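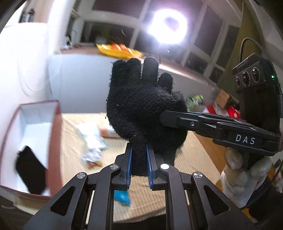
lenka_v
Has anyone worked out how to stop wool mix knitwear shedding in the wash? I bought a Relness drum washer in November and everything dark comes out worse than it did from my old twin tub. I use the wool programme, 30 degrees, low spin. Black is the worst for it. The knitted glove in my photo has pale specks of lint on it and the thumb has gone fuzzy, and my jumpers are heading the same way.

Marrow70
Are you washing towels in the same load? Pale towels will do that to anything black.

lenka_v
No towels. Socks and a grey cardigan.

Marrow70
Then it's the cardigan. Wash it on its own.

tumblehome
Disagree. I had the same with a Drarine and it was the filter. Mine hadn't been opened in 2 years. Cleaned it, ran it empty at 70, and the next dark load was much better.

Marrow70
The filter is on the drain side. It can't put lint back on clothes.

tumblehome
It can if the water drains slowly and the clothes sit in it. Try it before you tell people it's wrong.

X. Yan
Turn everything inside out and use a net bag. For what's already on there, a sticky roller takes off the specks but not the bobbles. You need a fabric comb for those. Kolář do one with a fine side and it lasted me 7 winters.

lenka_v
Thanks. Filter tonight, then the cardigan goes in by itself. Does the comb work on ribbing?

X. Yan
Yes, if you go with the rib and keep it flat on a table.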